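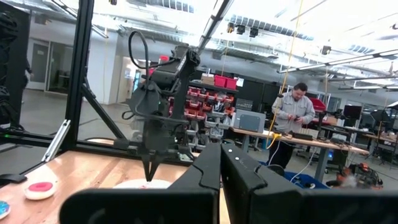 Can It Set the Table Yet? A Project Report on Two-Armed Serving
Course project, final report
1 July 2024

1. Why donuts

Our project group set out to answer a question that every person who has ever shared a kitchen has asked: can somebody else do this? In our case the somebody else is a pair of robot arms, and "this" is putting toy donuts on plates. We picked it because it looks like a chore and has the parts of a chore. You find the thing, you pick it up without crushing it, you put it where it belongs and you let go. The letting go gave us more trouble than we had planned for.

The original proposal, which we wrote in December and full of confidence, listed clearing a table, loading a dish rack and wiping down. By the second meeting it listed donuts.

2. What we used

The table has an arm on each side, both fixed to the frame, so they reach in toward each other over the wood. The control software is Skuline, which the course provides. For the shop-floor half of the report we read through the public write-ups from Broso, who sell a packing cell to bakeries, and Zumis, who say their machine will one day empty a dishwasher. We also borrowed a task list from an earlier student project called Khan, mainly so that we would have something to be compared with. It was a kind choice, as Khan did not go well either.

3. The task

Each trial starts with the plates down and the donuts out on the table. The instruction is a single sentence, for example "put the pink donut on the white plate." A trial counts as a success if the right donut ends up on the right plate and stays there after the arm has gone back to its rest position. Knocking a different donut off the table does not count against the robot under our rules. We wrote the rules before the first trial and regretted several of them.

We ran 80 trials in all. A person doing the same job needs 2 seconds for one donut. We gave the robot three minutes, after which we called time and somebody went to get coffee.
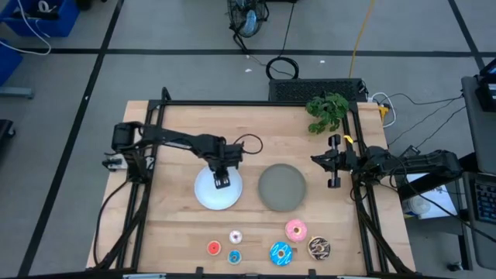
Is a robot like this ready to help in a normal kitchen?
Not on the evidence we collected. It can do one small part of a chore on a table that has been arranged for it, with a person close by to reset things, and a kitchen offers neither of those for long.

4. What went wrong

Plates are harder than donuts. A donut has a thick side you can squeeze. A plate lying flat on a table has a thin rim and nothing under it, and a gripper coming straight down mostly just pushes on it. Whenever we asked for a plate to be moved as well, the arm would press, slide the plate a little, and then close on air with what we came to think of as great dignity.

Color words caused a second kind of failure. With two donuts of the same color and different sizes, the robot chose whichever it liked and was very firm about it. We added "small" and "large" to the instructions, and this helped with the blue ones. We have no good account of why it did not help with the pink ones.

The third problem was having two arms. We had assumed that two would be faster than one. In practice, each arm spent a good deal of the trial waiting for the other to get out of the way, much like two people being polite at a door. In 15 trials we switched to a single arm, and nothing of value was lost except reach.

5. Homes and shop floors

The Broso write-up makes fair reading after all this. Their cell packs one kind of pastry, from one belt, into one kind of box, and as far as we can tell it does so all day. That is a real chore and a machine is doing it. The price is that the chore has been rebuilt to suit the machine. Zumis is trying for the opposite, a machine that suits the house, and its write-up is heavy on the word "soon."

Our own setup sits awkwardly between the two. The table is fixed and the plates start in known spots, like a factory. The instructions are in plain English and change every time, like a home.

6. If we did it again

We would score partial success. A donut that lands half on the rim is a different result from a donut on the floor, and our table of results treats them as twins. We would also try plates with a raised edge, and set the time limit lower, for the sake of morale.

The task list, the rules and the trial notes are in the appendix. The coffee costs are not.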